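Penrose Street Tea Room: Gallery

The tea room is on the ground floor of the Bremell building, behind the stairs. It was a stationery store until last winter. Agnes Holmgren cleared it out, Rigoberto Taipe did the shelves and the wiring, and it opened to tenants in August. The pages before this one cover the building work. This page covers the tables and what goes on them.

There is one picture on this page for now. The notes for the other items are listed in the order they will appear, and the pictures will be added when they are ready.

The counter

The counter runs along the back wall and holds the kettle, the water filter and the sink. Rigoberto kept the old sink because it was deep enough to fill a kettle without tilting it. The faucet is new. The cupboard under the sink is for cleaning supplies only, so please don't store food there.

The kettle

We went through 2 kettles before settling on this one. The first was too slow and the second leaked at the base. The present kettle is a Bakum, rated at 3000 watts, and it has its own outlet. Do not run it from the same outlet as the toaster. Fill it to the line and no higher.

The mug shelf

There are 38 hooks under the long shelf, one for each desk in the building. Mugs without a hook go in the crate at the end of the shelf. Agnes goes through the crate every so often and takes what is left to the thrift store on Altance Road.

The tea tray

Tea used to be kept in the boxes it came in, and the boxes took up most of the counter. The tray replaced them. It is divided into compartments, so the different kinds stay apart, and it has a glass lid that keeps dust out when the room is closed. The whole thing can be carried to a table when there is a meeting.
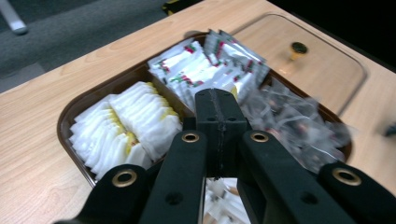
The tea tray with its lid off. Tea bags on the left, sachets in the upper middle, clear packets on the right.

Bags are packed on edge, close enough together that they hold each other up. If a compartment is getting thin, push what is left to one end before adding more. A new box will usually fill a compartment with some left over. The extra goes in the tin on the second shelf.

The lid should be lifted by the knob and put down flat. It is glass and it does not have a hinge. Please don't lean it against the wall or set mugs on it. Agnes wipes it with a damp cloth on Sunday evening when she does the restock, and it dries in a few minutes. The tray itself only needs a dry cloth. Take everything out first, or the crumbs end up in the corners.

The tables

The tables have light wood tops. They came from a school sale, and Rigoberto sanded them and gave them two coats of hard oil. The finish stands up to hot mugs but not to standing water. If you spill something, wipe it up along the grain. The cloths are on the hook by the sink.

One of the tables had a short leg and rocked. It now has a felt pad under that leg. If it starts rocking again, the pad has come off and is probably on the carpet nearby. Spare pads are in the drawer with the spoons.

The floor

Carpet is an odd choice for a tea room, but it was already down and in good condition, and replacing it was not in the budget. It is dark grey and does not show much. Vacuuming is done on the same schedule as the hallway.

The spoon drawer

Teaspoons are at the front and everything else is behind them. There is a divider, but it slides, so check that it is pushed all the way left before closing the drawer or it will catch. The bottle opener belongs in this drawer too and is usually missing.

The notice board

The board by the door has the restock list. Write down what is running low and Agnes will add it to the next order. The minimum order from our supplier is 14 boxes, so it may take a while for a request to come through. If you would like a kind of tea we don't have, put it in the right-hand column with your desk number.

Still to come

Pictures of the counter, the mug shelf and the notice board will go up next, along with one of the room taken from the stairs. Rigoberto is building a narrow shelf over the kettle for sugar and powdered milk, and that will get its own entry when it is finished.

Back to building pages
Next: Bicycle storage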